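Mon 1 July

Bin cell, fault log and general grumbling

OK so writing this up while it's fresh, before I talk myself into a nicer version of events. We had the arm pull a protective stop in the middle of a bin run and then, on restart, it nearly took the bin for a walk. No one hurt, nothing broken that I can find, but I don't want to run it overnight until I understand it.

The run was the usual one: mixed tools in the metal bin, pick anything, lift, drop it back in, repeat. Prasetyo had loaded the new grasp planner settings on Friday and they'd been great all morning, I was honestly getting a bit smug about it! Then on pick 1,844 by the counter the arm went in low along the right wall, the force on the wrist climbed to 70 N and everything stopped dead. Our limit is set at 70, so that part did what it's meant to.

Where I went wrong was the recovery. I acknowledged the stop, jogged it up by hand (slow, fine, no drama) and hit resume. I figured it would go home first. Nope! It went straight back for the same grasp it had been attempting, caught the wall on the way in, and shoved. Liam was standing closer to the enable switch than I was and let it go before I'd even finished saying "whoa". The bin had shifted 12 mm against the tape mark by then. So much for the clamps.

We put everything back, tightened up, and went through it again at reduced speed with Liam on the switch the whole time.

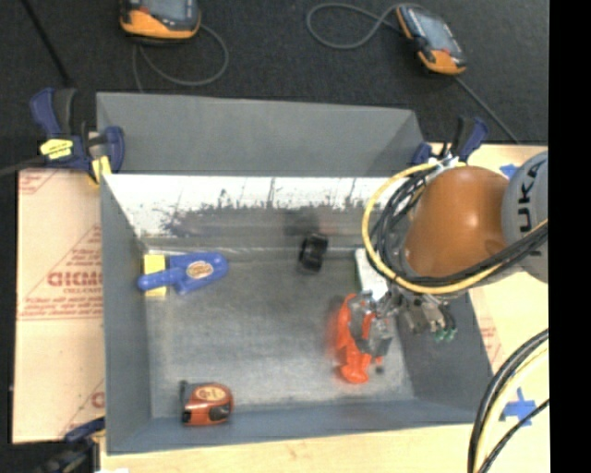
Slow rerun, gripper closed on the orange piece at the right side of the bin. Tape measure and blue tool still to go.

What I think happened, in order of how much I believe it:

The bin pose in the planner was stale. If the bin had already crept a little before the stop, the planner thinks the right wall is farther out than it is, and a low pick on that side is going to rub. Leanne says she checked the clamps first thing and they were snug, but she also says the back ones always feel snug, so who knows.

Resume keeps the old target. This one is certain, I read the log twice. After a protective stop the queue is never cleared. Dennis thinks it was written that way on purpose back when we only did single picks off a flat table, and I believe him, but it's a rotten thing to have in a bin cell.

Wrist cables. They swing in a big loop by the casing, and when the arm leans over into the right half I wonder if they drag enough to muddy the force reading. Pure guess. Want to log the force with the arm just waving around in free air and see.

Changes as of this afternoon: queue gets cleared on any stop, home move is forced before resume, force limit is down while we sort this out, and wall clearance is up. Pornthip wants 2 people in the room for every restart until further notice and I'm not arguing.

Still to do: re-measure the bin corners, swap whichever clamp is slipping, free-air force log, ask Prasetyo whether the new settings allow lower approaches than the old ones did. I have a feeling they do. Leaving the arm powered down with a note on the pendant.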